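News > Local > Libraries and Halls

Finard reading room to stay open till 9 after petition

The public reading room in Finard will keep its late opening through the winter, the town council agreed last night, after a petition against the cut drew 3349 names.

Under the first plan the doors would have shut at 5 every evening from October. That would have knocked out the homework club, the evening language classes and the chess lot, all of whom start after tea.

Delia Munteanu, who started the petition from her kitchen, said she'd expected a few dozen signatures. "I left a sheet at the baker's and went back for it at lunchtime and it was full. Both sides. Someone had written up the margin."

The vote was close. Two councillors abstained, one left early for a train.

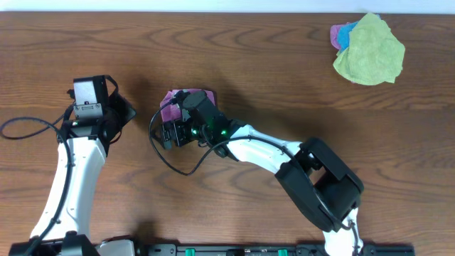
So who pays for the extra hours?
The council covers heating and lighting, and the late staff shift comes out of a grant from the Nolleo Trust, which has been agreed until the end of March. After that it goes back to the budget meeting.

Hermenegildo Salinas, who chairs the culture panel, told the meeting the savings had been "thinner than they looked on paper". Closing early would have meant paying off an evening contract and still heating the building, as the archive downstairs has to be kept at a steady temperature. He wanted that in the minutes. It's in the minutes.

Not everyone was pleased. Fermín Godoy argued the money should go on the bus shelter at Jaramillo Street, which has had no roof on since the February storms. He got a round of applause from the back rows and a promise that the shelter will be looked at in the new year. No date given.

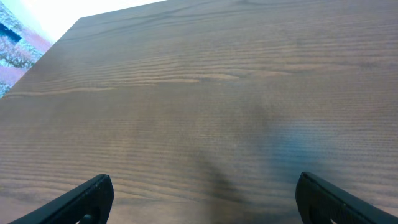 There are some changes all the same. The upstairs study room will close an hour before the rest of the building, and printing stops at 8. Newspapers move to the ground floor. Anyone with a reserved book has until closing time to collect it, same as now.

The childrens' corner is also due a refresh, with more than 400 new picture books on order from Prarel, the book supplier on the ring road. First boxes expected in November, if the delivery isn't late agian.

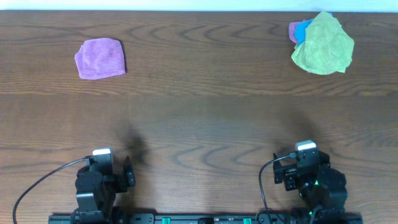

Azucena Magaña, who runs the evening Spanish class, said her group had already been asking round for another room. "We'd got as far as the back of a pub. Nice people — but you can't hear verbs over a quiz night." Her class starts back at 6.30, beginners welcome, bring a notebook.

New opening times go up on the door this week. The reading room is shut on public holidays as before.

Contact the newsdesk | Corrections | © Finard Courier | Back to top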